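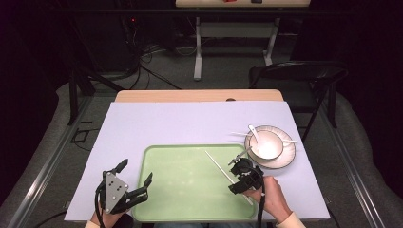 Setting a standard bowl: an interview with Oi-ling Wu

16 Jun 2018

Oi-ling Wu has spent most of her working life on the dimensions of tableware. She trained as a production potter, moved into mould making, and now writes the size specifications for Kollora, a supplier of plain white ware to canteens and small restaurants. We spoke in the Kollora sample room, where the shelves are labelled by foot diameter.

Her first point concerned shrinkage. A bowl is modelled larger than its finished size and loses the difference in drying and firing. "People quote one shrinkage figure for a clay body and use it in every direction," she said. "A bowl shrinks more in height than across the rim. If you scale the model evenly, you get a bowl that is slightly too shallow, and then it doesn't match the last batch."

For the current range she had two models cut, one scaled evenly and one corrected for height. The even version was dropped after the first firing. The corrected version went into production in March. Of the 1,529 bowls in the opening run, 1,498 passed inspection. Most of the rejects had warped rims, and a few had glaze faults on the foot.

I asked what inspection involves. Each bowl is placed upside down on a flat plate and checked for rock, then turned over and tried on a saucer from the same range. "The well of the saucer is the awkward part," Wu said. "Too tight and the bowl sticks when there is a drip under it. Too wide and it slides when someone carries it. We leave a small clearance and hold to it."

The foot ring is left unglazed and sanded after firing. Wu regards the sanding as the step most often skipped elsewhere, and she keeps a box of scratched saucers from other makers to show to buyers.

Stacking takes up a further page of the specification. The glaze on the inside wall must not touch the foot of the bowl above, so the curve is steeper near the base than it looks from outside. Rosaire Fraser, who runs the kiln shed, would prefer a flatter curve. "Hers is harder to glaze evenly," he told me. "It pools at the bottom if the mix is even slightly thick. We measure it every morning now." Wu agreed that this was correct and said the curve would stay.

The firm's older pattern, Jolletti, is still made for replacement orders. It has a wider rim and a lower foot, and its bowls do not fit the newer saucers. Last year 3,512 pieces of it were sold, mainly to customers topping up existing sets. Wu has been asked several times to merge the two patterns and has declined. "Someone with forty Jolletti saucers needs a Jolletti bowl. A compromise size would fit neither."

She is now working on a lidded version under the name Mandov. The lid seat has been redrawn and the next test pieces are drying.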